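Handheld Gripper Good Practice Group
Minutes of the May meeting, held at Flaler, upstairs room, 2 pm

Chair: Khairul Rahman
Also represented: Zevmont, Juseck, Charbonneau
Apologies: none

1. Minutes of the last meeting
Agreed with one correction. Under item 4, "finger pads" should read "finger screws". Khairul thanked Juseck for spotting it.

2. Draft 2 of the handling guide
Comments came in from all four sites and there were a lot of them – some 65 in total, which the chair said was a lovely problem to have. Most concerned wording and were accepted without discussion. The rest were taken under items 3 to 5.

3. Starting position
Zevmont would like every recording to start with the fingers fully open and clear of the work surface. Charbonneau starts with them closed and wasn't keen to change, as their operators have got used to it. A good, lively discussion followed. Juseck had tried both ways and found the open start much easier to check afterwards, and Charbonneau came round to giving it a go.
Agreed: the guide will say fingers open, nothing held, tips just above the surface and not resting on it. Charbonneau may keep the closed start for jobs already under way.
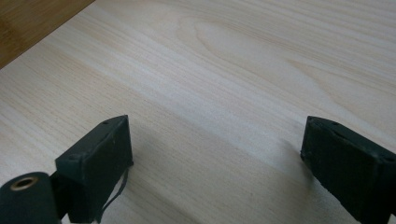

Item 3: fingers open over a pale wooden surface, nothing held.

4. Surfaces and lighting
Flaler asked whether the guide should name a standard worktop. The feeling was that it shouldn't. Sites work with what they have, and a mix is good for everyone's data. What matters is writing down which surface was used, and this is still being missed on too many log sheets (ours included, said Flaler). Soft, even light is preferred. Shadows from the fingers are fine and need not be noted.
Agreed: "surface" becomes a required box on the log sheet.

5. Checks before use
Really pleasing progress here. Juseck has cut its check list down to one side of paper and brought copies. It covers screws, finger wear, cable and free movement of the jaws. Scuffs on the fingers are to be noted but don't stop work; a loose screw does. Cables got the most attention, and Zevmont asked for a line saying that slack must be kept out of the space between the fingers.
Agreed: adopt the Juseck list with the Zevmont line added. Operators to take a break after 40 minutes, as now.

6. Sharing examples
Charbonneau offered to host a practice afternoon where operators from the four sites can swap grippers and try each other's tasks. Warmly welcomed! Date to be settled by email.

7. Actions
Khairul Rahman – redraft the starting position section and send round.
Juseck – add the cable line and circulate the check list.
Flaler – update the log sheet.
Charbonneau – suggest dates for the practice afternoon.

8. Any other business
Zevmont asked if left-handed use could go on the next agenda. Yes.

The meeting closed at 3.50 pm.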